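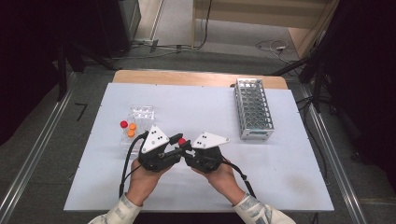

Small red cap on the white board.

Small caps and the bottles they belong to - do you keep them together?

tallgrass_flo
Hello all, I have been reading this forum since October and finally made an account, so please be gentle with me! My question is about little caps. I make up my own hand lotion and a beeswax salve for the garden club table, and over the years I have ended up with a big cookie tin full of caps that have lost their bottles, and a shelf full of bottles that have lost their caps. Red ones, black ones, a few pretty gold ones from my aunt's perfume samples. My husband thinks the whole tin should go out with the trash. I can't quite do it, because every time I get rid of something like that I need it the very next morning.

So how do the rest of you handle this? Do you store bottles with the caps on, or off? I was taught off, so the inside can air out, but that is exactly how I got into this mess.

Florencia Ojeda

bahman_t
Welcome, Florencia! Caps on, always, from me. I wash everything in warm soapy water, leave the bottles upside down on a towel overnight, leave the caps beside them, and the next day they get married up again and go in the cupboard. I have done it that way with my spice jars for 13 years and I can't remember the last time I had an odd one left over. The overnight part matters more than anything else. If you screw the cap down while there is still a drop of water in the neck, you will get a smell in there that no amount of baking soda will shift.

hipolito.g
I'm going to be the disagreeable one here, with love. Caps OFF. I keep hot sauce bottles, and it doesn't matter how dry I think they are, the ones I close up go stale and the ones I leave open don't. What I do is put the caps in a zip bag, one bag for each size, and tape the bag to the shelf right in front of the bottles. My daughter laughs at my tape but she also borrows my bottles, so there we are.

For the cookie tin, sort by the width of the opening first and forget about color. People sort by color because it looks nice on the table and then they have to do the whole job over.

tallgrass_flo
Oh dear, I did sort by color. It did look nice.

bahman_t
Hipólito, we have been over this in the vinegar thread and I'm still not persuaded! Your kitchen is by the coast, though, if I remember right, and mine is so dry the bread goes hard by supper. Maybe we're both right in our own houses.

hipolito.g
Could be. My salt never pours either.

jcarrasco
Hi Florencia. One thing that nobody has mentioned yet is the liner, the little disk inside the cap. On the older ones it goes hard or starts to crumble, and then it won't seal no matter how well the thread fits. Anything oily, like your salve, is especially rough on them. I would go through the tin with a toothpick and a good lamp, and lift out any liner that looks tired. You can buy new ones in a bag of 100 from the Maldonado craft supply catalog, and they are cheap enough that I don't feel bad about it. Measure first, please. I ordered a bag 2 millimeters too wide and spent a whole evening trimming them with nail scissors while my wife watched a movie and asked if I was having fun.

As for testing, fill the bottle with water, put the cap on snug, dry the outside well and lay it on its side on a paper towel for 30 minutes. A wet ring will tell you all you need to know.

bahman_t
Agree with Joaquín on the towel test. I leave mine longer than that, but I'm a worrier.

tallgrass_flo
You are all so kind, thank you. I got the tin out after supper and I'm a good part of the way through, sorting by width this time. Already found mates for several of the lotion bottles, and one cap that I'm fairly sure belongs to my mother's old vanilla bottle, and that made me happier than a cap ought to.

Last question and then I'll leave you in peace. Is it all right to use a cap from a food bottle on the salve? I wouldn't go the other direction, of course.

hipolito.g
I would, if it has been washed and doesn't smell of anything. Smell it again the next day, though. Garlic hides.

jcarrasco
Same here, with a fresh liner. And do keep the gold ones, even if they don't fit anything yet.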